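Answers apply to the Plestwood and Hatorcombe stations only. Minor unstaffed stops on the line have no screening and are not covered.

## Ticket gates and bag screening

**When did the gates come into service?**

Plestwood went live in June. Hatorcombe followed once its concourse rewiring was signed off. Both stations use the same gate model and the same Stonano fare reader.

**How early do I need to arrive?**

Gates for a reserved long-distance service close 5 minutes before departure. Suburban services have no closing time. Passengers with checked luggage should be at the counter 60 minutes before departure.

**Are all bags screened?**

No. Screening applies to reserved long-distance services and to any bag left at the cloakroom. Suburban passengers may be selected at random under the conditions of carriage.

**What is the maximum bag size for the scanner?**

The tunnel accepts items that fit the sizing rail at the entrance. Anything larger is inspected by hand at the side counter. Surfboards, prams, wheelchairs and instrument cases go directly to the side counter.

**Can I take tools on board?**

Hand tools are permitted if they are in a closed bag or case. Powered tools must have the battery removed. Fuel, gas canisters and solvents are refused.

**What happens if the gate rejects my ticket?**

1. Check that the travel date and origin station match.
2. Present the ticket a second time, barcode down.
3. If it is rejected again, use the wide gate and show it to the attendant.

Code 221 on the gate display means the ticket has already been used for entry. Code 368 means the reader could not reach the fare server; the attendant will open the gate manually and no second fare is charged.

**Is the wide gate accessible at all hours?**

It is staffed from first to last train. On Sunday the Hatorcombe wide gate is operated remotely from Plestwood. Press the blue button and wait for a response.

## Lost and withheld items

**Where do withheld items go?**

They are tagged and held at the station where they were withheld. The tag number is printed on your receipt. Prohibited goods such as fuel are not returned.

**How do I claim an item?**

Bring the receipt and photo identification to the side counter. Another person may collect on your behalf with a signed authorisation and a copy of your identification. 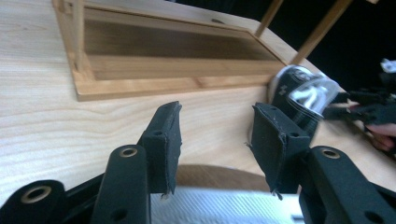

## Records and complaints

**Is my image stored?**

Concourse footage is retained under the Minja line privacy schedule. Scanner images of bags are overwritten daily unless an item has been withheld.

**Who handles complaints?**

Write to Wycliffe Waweru, Station Access Coordinator, care of Plestwood station. Include the gate number, the time of travel and any code shown on the display.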